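O arquivo que cabe na estante: em defesa da guarda doméstica de papéis

Opinião
Segunda-feira, 2 de dezembro de 2019

A conservação de documentos pessoais ocupa, no debate público sobre memória, um lugar secundário. Discutem-se os grandes acervos, as bibliotecas nacionais, os fundos de Estado. Pouco se diz sobre as certidões, cartas, cadernetas escolares, contratos de arrendamento e fotografias que permanecem nas residências e que, em volume, superam em muito o que as instituições têm condições de recolher. O presente texto sustenta que essa guarda dispersa merece reconhecimento e apoio, e que a digitalização indiscriminada, hoje apresentada como solução única, não a substitui.

O Instituto Lustuvia de Memória Familiar acompanhou, nos últimos anos, a organização de 400 conjuntos de papéis mantidos por famílias. Em 200 deles havia ao menos um documento sem equivalente em cartório, paróquia ou repartição: recibos de ofícios extintos, listas de passageiros copiadas à mão, correspondência entre irmãos separados por mudança de cidade. Trata-se de matéria que nenhum arquivo público poderia recompor depois de perdida, e cuja existência era conhecida, na maior parte dos casos, apenas por uma pessoa da casa.

A essa constatação costuma-se responder com o argumento tecnológico. Digitalize-se tudo, recomenda-se, e descarte-se o suporte. A recomendação parte de uma premissa frágil. O arquivo digital exige migração periódica, cópias em locais distintos, controle de formatos e, sobretudo, alguém que assuma a continuidade dessas tarefas. Uma folha de papel de boa qualidade, mantida longe da luz e da umidade, pode permanecer legível por gerações sem outra intervenção. A imagem gravada em um disco esquecido não oferece garantia semelhante. Quem já tentou recuperar o conteúdo de um disquete conhece a extensão do problema.

Há também a questão do contexto. Um maço de cartas amarrado por uma fita, na ordem em que foi deixado, informa sobre quem o reuniu. As anotações no verso, a sequência das folhas e a proximidade entre um bilhete e uma fotografia são dados que o processo de captura, conduzido com pressa, elimina. Os profissionais de arquivo chamam a isso respeito à ordem original, princípio que se aplica com igual razão ao móvel da sala.

Não se pretende negar a utilidade da reprodução digital. Ela amplia o acesso, poupa o original do manuseio e permite que parentes distantes consultem o mesmo documento. O Programa Gromeo, mantido por este Instituto, oferece a reprodução gratuita de até 100 folhas por família, e a procura tem sido constante desde janeiro. O que se contesta é a passagem automática da cópia ao descarte, adotada com frequência por herdeiros que precisam desocupar um imóvel em poucas semanas.

Convém examinar, nesse ponto, o custo alegado. Afirma-se que a preservação física é onerosa e que só as instituições podem arcar com ela. A afirmação procede quando se trata de pergaminhos ou de películas em deterioração química. Para a maioria dos papéis domésticos do século XX, o essencial resume-se a medidas modestas: retirar clipes e grampos metálicos, evitar fitas adesivas, separar recortes de jornal das demais folhas, escolher um armário interno em vez do sótão ou da garagem. Um lápis macio basta para identificar datas e nomes no verso das fotografias.

O recipiente merece atenção particular. As caixas de conservação propriamente ditas, de cartão isento de ácido, constituem a opção recomendada para peças de valor singular. É forçoso reconhecer, contudo, que a família guarda melhor aquilo que tem prazer em manter à vista. Uma caixa de aparência cuidada, colocada na estante entre os livros, será aberta, consultada e mostrada aos mais novos. A embalagem técnica relegada ao fundo do depósito corre o risco de seguir, sem exame, para o lixo.
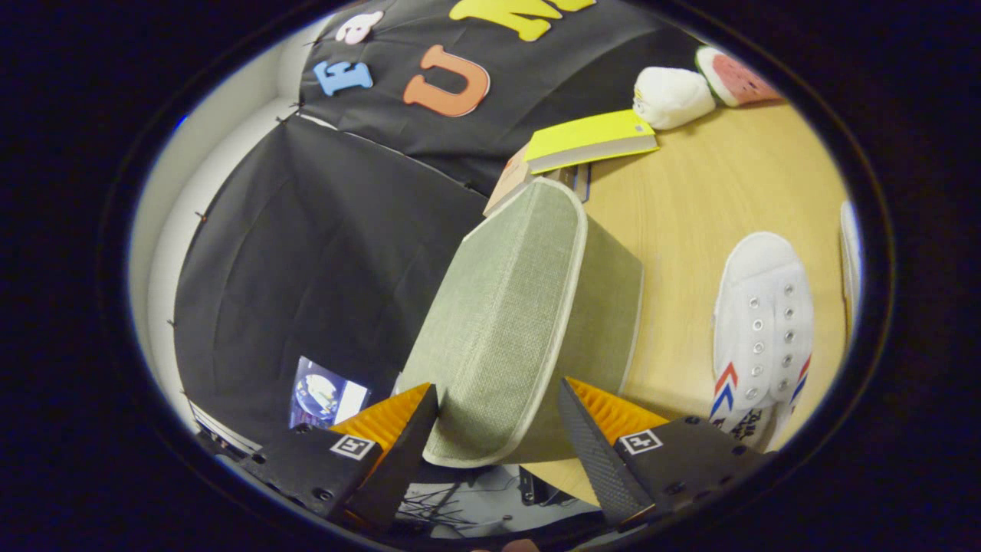
Caixa revestida de tecido verde-sálvia, com debrum creme nas bordas.

O revestimento decorativo, por si só, nada assegura quanto à composição do material interno. Recomenda-se, por isso, que os documentos sejam acondicionados em envelopes ou pastas de papel neutro antes de serem depositados em caixas de uso comum. Com essa precaução simples, concilia-se a proteção da folha com a presença do conjunto na vida da casa. O caderno de orientação Clernell, distribuído nas oficinas do Instituto, traz as medidas usuais de envelopes e um modelo de inventário de uma página.

O inventário é, de todas as providências, a mais negligenciada. Uma relação sumária, contendo o tipo de documento, a data aproximada e o nome das pessoas envolvidas, altera por completo a sorte de um conjunto no momento da partilha. Sem ela, os herdeiros se veem diante de um volume indistinto. Com ela, podem decidir o que conservar, o que dividir e o que oferecer a um arquivo municipal.

Cabe ao poder público uma parcela dessa responsabilidade. Os arquivos municipais deveriam dispor de atendimento regular às famílias, com orientação sobre acondicionamento e critérios transparentes para o recebimento de doações. A experiência conduzida na Casa Agbayani, onde o atendimento ocorre uma tarde por semana, demonstra que a medida prescinde de estrutura complexa. Requer uma mesa, um servidor habilitado e divulgação adequada junto às escolas, aos cartórios e aos centros de convivência.

Propõe-se, ainda, que os cartórios passem a entregar, por ocasião da abertura de inventários sucessórios, um folheto informativo sobre papéis de família. O momento é delicado, e justamente nele se decide a permanência ou a perda da maior parte desses conjuntos. O texto do folheto encontra-se em elaboração e será submetido à apreciação das entidades interessadas no início do próximo ano.

Conselho Editorial
Instituto Lustuvia de Memória Familiar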